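Can a machine fold and sort laundry for a small guest house yet?

Posted in October by towelrack39
Last updated: October, 4:10 p.m.

I run the laundry for a guest house in Posa. We have 39 beds and 2 part-time people who help me with the linen. Last month we put 941 pieces through the wash, counting sheets, pillowcases, towels and the staff shirts. I know the number from the wash log, which we have to keep anyway.

Washing and drying are no problem. We have decent machines and they run while we do other work. What eats the day is everything after the dryer. Somebody has to pull the pile apart, turn shirts right side out, find the pillowcase that crawled inside a duvet cover, fold it all and put it on the right shelf. Then the beds have to be made.

A sales rep from Darura came by and left a brochure for a folding machine. He also said that in a year or so we would be looking at a general robot that could do the whole room, beds included, and that we might want to wait. My boss read the brochure and now wants to hold off on replacing the person who is leaving. I am the one who will be folding in the meantime, so I would like to know what is real.

What I want to find out:

Is there anything I can buy now that takes a mixed pile of dry laundry and gives me folded stacks without somebody standing there?

Do the folding machines save time at our size?

Is the talk about a robot making beds worth planning around?

Our laundry room is narrow. There is one table, a shelf wall and a door to the yard that has to stay clear. We can't give up the table. I can go up to the price of a used van, more or less, but not past that.

Please no links to videos. I have watched a lot of them and I can't tell which ones are sped up.

gearbox_and_belt

Short version: no to the first, maybe to the second, no to the third.

I did maintenance on laundry equipment for a hospital supplier before I moved to a packaging plant, and I still help out at a commercial laundry when they have a breakdown. I have no connection with Darura. I have worked on Sestar folders, which are the same general type of machine.

Folding machines work. They have worked for decades in big laundries. What people leave out is that the machine folds and a person feeds. You take a towel, find two corners, and lay it on the belt or clip it to the bar. The machine does the rest and it does it well. So you are still standing there. In a big plant that is fine, as one feeder keeps a machine busy all shift. At your volume the machine would sit idle most of the day. If you only feed it towels and pillowcases, you might get an hour back on a heavy day. Sheets need a wider machine, and from what you say about the room, that won't go in.

Shirts are the worst. Most small folders will take a shirt, but you have to button it and lay it flat first, and by then you have done most of the job by hand.

About mixed piles. Taking one thing out of a pile and knowing what it is happens to be the hard step. A box on a conveyor has the same shape every time you see it. At my plant we have arms that move boxes all day and the only time we touch them is when a carton comes in crushed. Cloth has no fixed shape. Drop the same T-shirt ten times and you get ten different lumps. The arm has to find an edge or a collar somewhere in the lump, pick up one layer and leave the other, and then notice if it got it wrong. A person does this by feel without thinking.

One of the ways people work on this is with grippers that you hold in your hand. A person does the chore with the gripper jaws where their own fingers would be, and what gets recorded can be used to teach a machine the same moves. It is slow going. Try folding a shirt with two pairs of kitchen tongs and you will get the idea. You can't feel how many layers you have and you can't smooth a sleeve with your palm.

For the size of the job as it stands, look at what is on the bed in these. One piece of blue cloth at most, on a bed cover with nothing else mixed in with it.

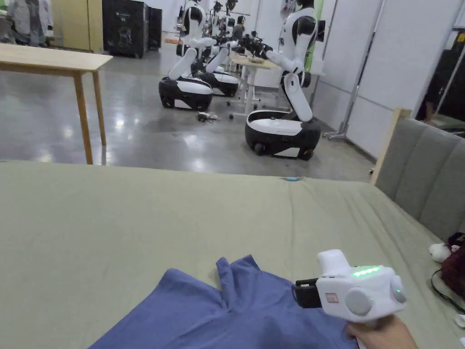 Jaw on the left edge of the cloth, with the rest still bunched up.
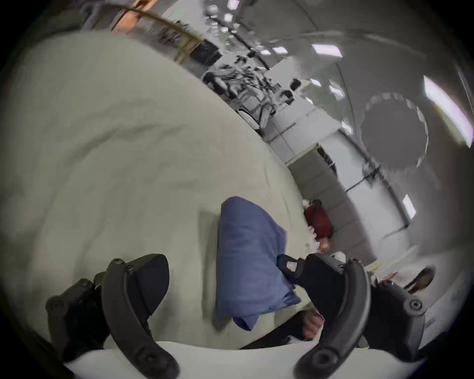
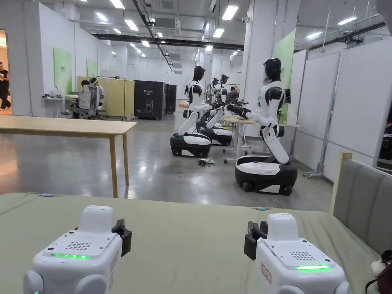 The two hand-held grippers, jaws facing each other.

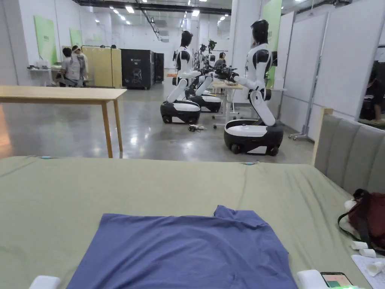 mopbucket_annex

I would disagree with part of the answer before mine. Not the part about cloth being hard, I'm sure that's right. But saying a folder is only a maybe at that size doesn't match what we see. We have a small place, fewer beds than yours, and we bought a used Sestar towel folder from a laundry that was closing. It paid for itself. The reason is that our towels are all one size and we fold them one way. We used to spend the first part of every morning on towels and now one person feeds the machine while the second dryer load finishes.

So I would ask how much of your 941 is towels. If it's more than half, get a quote for a towel folder and forget about everything else. If it's mostly sheets, don't bother.

Things I would check before you buy one used:

Ask for the feed belts to be replaced before delivery, or get the price of a set in writing. Ours cost more than I expected.

Find out if it needs compressed air. A lot of them do, and then you need a compressor and somewhere to put it where guests can't hear it.

Measure the door. I mean the actual opening with the door hung. We had to take ours off the hinges and then take the guard rail off the machine too.

Run your own towels through it before you pay. Thick ones can jam.

I know nothing about robots. My sister-in-law has a robot vacuum and it eats phone chargers, that is all I can say on it.

gearbox_and_belt

Fair enough on the towels. I should have asked about the mix. One size of towel folded one way is the best case for that kind of machine, and if that's what you have, then yes, price it. I'd still say a folder is no reason to go without the second person.

I didn't say much about beds, so I'll add it. Folding happens on a flat surface at a fixed height. Making a bed means walking around it, lifting a mattress corner, holding it up with one hand and tucking with the other, and dealing with whatever the guest left behind. A machine has to get between the bed and the wall to do that. In most guest rooms I can barely get between the bed and the wall. There are people working on wheeled robots with two arms and I don't doubt some of them can pull a sheet straight in a big open room with a hard floor. Your rooms have rugs and a nightstand on each side.

When the rep says a year, ask him what the machine would do in the first month, in which room, and who comes out when it stops. Ask if Darura will put a number of beds per hour in the contract. If he changes the subject you have your answer.

saltmarsh_3

For the question of whether to wait: don't. Waiting costs you a worker's hours every week and it's your back that covers it. If something good comes on the market later you can buy it later. I've seen the same thing happen with a bottling line, where the owner held off for so long that he lost 3 people and had no one left who knew the old line.

Cheap things that helped in our linen room, none of them clever:

Sort before the wash, not after. If pillowcases go in a net bag they come out in a net bag and never end up in the duvet covers.

Color thread on the hem by bed size. You can see from across the room what a sheet is without opening it up.

Fold straight out of the dryer while it's warm, small loads. Big loads look efficient and then sit in a heap.

Stop folding what doesn't need it. Cleaning cloths go in a bin.

We also raised the table. We bought a set of steel leg extensions from Kratochvíl and put the top at hip height. If you can't give up the table, at least get it to the right height.

towelrack39

Thanks to all of you. I went back through the log and towels are a bit over half, but they come in two sizes, bath and hand. I asked the Darura rep the question about beds per hour and he said he would get back to me. He did send the size of the towel folder, and it would fit on the shelf side if I move one rack.

I've shown this page to my boss. We are going to advertise the job now and ask for a trial of the towel folder with our own towels before deciding on it. The net bags I can start with tomorrow. We already had some in the storeroom, still in the packet.

One thing I still need to know - does a towel folder handle two sizes in one run, or do I have to set it each time?

mopbucket_annex

Ours has to be set, but it's a dial and takes a minute. Do all the bath towels first and then the hand towels. Newer ones may measure the towel on their own, so ask him that as well.

Related

Used towel folder, belts slipping on one side
Net bags in a commercial dryer, do they tear?
Best table height for folding
Robot vacuum on thresholds between guest rooms
How to label sheets by size so it survives the wash
Compressor noise next to a bedroom wall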